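Subject: Re: [clukunville-tenants] sorting out the storage cupboards

Hi all,

Thanks for the replies so far! I've been through two of the five cupboards now and my back would like a word with me. A few pictures to go with this, then the questions – there's a pink tray in the second one. 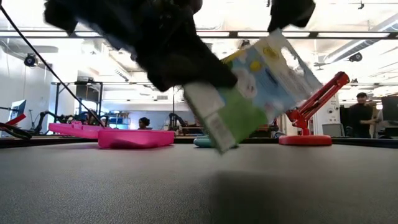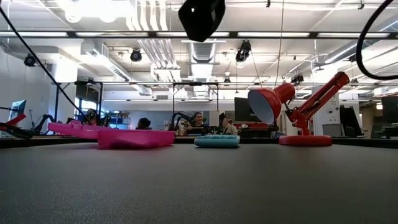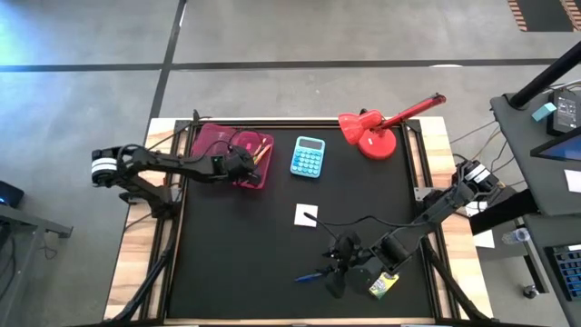 Poppy Whiteley wrote on 23 January 2019:
> I'm fine with a clear-out but please don't buy the tall Flekix
> shelving again. The old set bowed in the middle within a year, and
> 1,299 is a silly price for something that can't hold paint cans.
> Could we measure the doors first this time?

Fair point, Poppy, and yes, I measured. The doors on the north side are 82 cm wide and the ones by the stairs are only 51, so the deep units won't go in there whatever we pick. Tolent makes a narrow one that comes flat and I'm leaning that way (it's ugly, but it's a cupboard).

Milan, do you still have the key to number four? I tried every key on the ring and gave up. Also, there are winter tires in number two with "Spahić" on a tag. If they're yours, could you move them before February – I'd like to get the floor painted while it's clear.

Old lightbulbs and batteries can go in the crate by the mailboxes. No paint in there, please!

Talk soon,
Jo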